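Zonlow Desk Review: Kevel Tabletop, Light Gray
Reviewed by Viera Machala
Posted in Work Surfaces
9 comments

The Kevel is a plain flat top sold without legs. Lumbao offers it in light gray and in black, and we bought the gray at full price. It has been in daily use since September. This review covers the top only. The legs came from an older table and are not rated.

Assembly

The underside is supplied undrilled. The paper template in the box did not match our leg plates, so Rodel Lagman marked the positions by hand. Marking, drilling and fixing took almost 40 minutes. A printed centerline on the underside would have shortened that considerably. Screws are included but are too short for thick plates.

Everyday use

Most of what goes on the top is ordinary desk material: a laptop, a white spiral-bound notebook, a USB cable. A notebook lies flat and turns easily under the hand when writing at an angle. Wire bindings are the usual cause of fine scratches on coated tops. We have found two, both short, both visible only under a desk lamp held low. Thin white cables are harder to spot on this gray than on a dark top, and I have swept one off with my sleeve more than once.

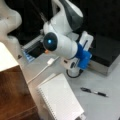 Color and glare

The gray is a good working shade. White paper separates from it clearly enough to find a loose sheet, and the surface is easier on the eyes than the plain white Bameter we had before it. Overhead light produces soft shadows and no hard reflection at normal sitting height. With the lamp turned toward the sitter there is some glare along the front – moving the lamp to the side fixes it.
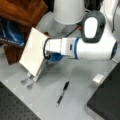 The light gray finish. Also sold in black.

Cleaning

Pencil comes off with a dry cloth. Ballpoint needs dish soap and a second pass. Coffee left for 20 minutes wiped away with water. Permanent marker left a faint trace that alcohol reduced but did not remove. Lumbao advises against abrasive pads, and I did not test one.

Edges

The weakest point. The edge strip is well bonded along the long sides, but one corner arrived with a raised seam that catches on knitwear. Lumbao offered a replacement top or a partial refund. We took the refund and sanded the seam.

For: flat, easy to write on, restrained color.
Against: poor template, short screws, uneven corner finishing.
Warranty: two years, top only.

Next review: Mylene Rivera on clamp-on desk lamps.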